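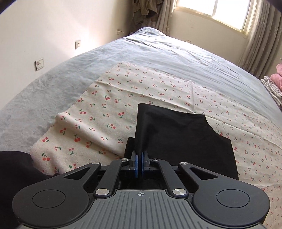
Room 402 — Bedroom and Linen Check
Trokari Guest Residence, September round
Checked by: Charalambos Stefanou

1. Window side of bed. Clear path of travel. Satisfactory.

2. Wall surface. Plain off-white paint, no repair requested. Satisfactory.

3. Bed cover. Plush, pale blue-gray. Keep the hem off the floor on both sides. Satisfactory.

4. Cherry-print cloth. Must be spread over the cover before any clothing is folded on the bed. In place. Creases are acceptable at this stage.

We use cookies to remember your settings. Accept / Manage choices

5. Garments. Dark items are to be folded one at a time and laid flat first. Trousers are folded leg over leg, with the waistband left gathered and not stretched.
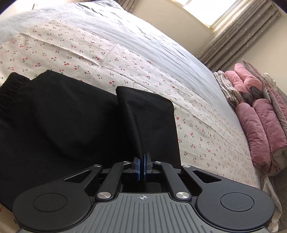 Pockets are to be emptied before folding begins. Any item found is entered in the property log under the room number. No entry for this room.

6. Storage. Folded clothing goes to shelf 187 — not to the chair or the floor. To be confirmed at the Sunday round.

7. Smoke alarm. Test button pressed, alarm sounded. Satisfactory.

8. Lamp cord, Gallska bedside model. Cord runs too near the bed leg. Action required: reroute and secure. Work order 586.

Result: passed with one action open. Return the signed copy to the Nic Aodha office.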